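About Fanditell

Hi, I'm Gayan Sarkar, and Fanditell is my little bedding shop! I started it from my kitchen table with a stack of duvet covers, a borrowed label printer and no idea how much packing tape costs. We sell comforters, sheet sets, pillowcases and throws, mostly for kids' rooms and guest rooms, plus a few things for grown-ups who like a silly print (I'm one of them).

Before this I spent years as a buyer for a department store, looking at fabric swatches under terrible lighting. I learned a lot there. I also learned that most people pick bedding by the photo, get it home, and find out it's scratchy, or it slides off the bed, or it shrinks two inches the first time through the dryer. I wanted a shop where somebody had slept under the stuff first. So that's how we do it. Every comforter goes home with me or one of the team for a couple of weeks, and it gets washed a lot. My dog gets a turn too, whether I like it or not.

There are 5 of us now. We work out of two rooms above a bakery, so your order may smell faintly of cinnamon, and no, we can't do anything about that.
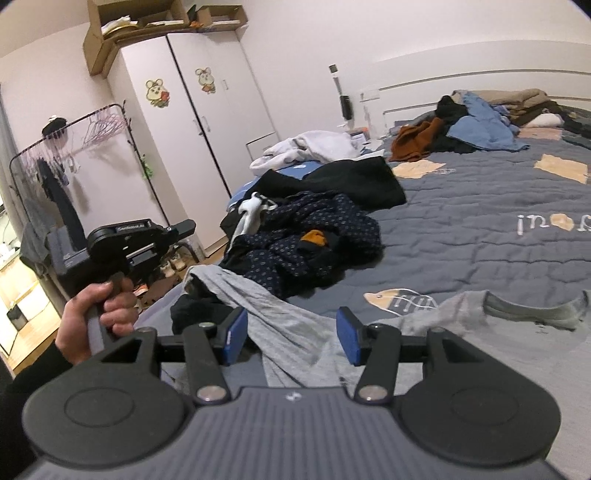 Our three main lines are Kollix, Kos and Getik. Kollix is the soft, brushed cotton one, and it's what I'd put on a kid's bed without thinking twice. Kos is lighter and crisper and better if you run hot at night (my whole family does). Getik is our quilted range, and it was a real pain to get right. The first batch came back from the sewing shop with the stitching so tight it felt like a placemat! We sent it back, loosened everything up, and finally put it on sale in December. It's been our best seller ever since.

We carry 140 prints at the moment, and I'd happily have 333 if we had the shelves. If you loved one that's gone, write and ask, because there's sometimes a spare set hiding in the back room.

A bit of practical stuff. Orders over $230 ship free. If you don't like something, send it back, even if you've washed it once. Phones are answered in the mornings, usually by me, and email gets a reply by the next working day. Local folks can come up and feel the fabrics, just ring the bell next to the bakery door and give us a minute to get down the stairs.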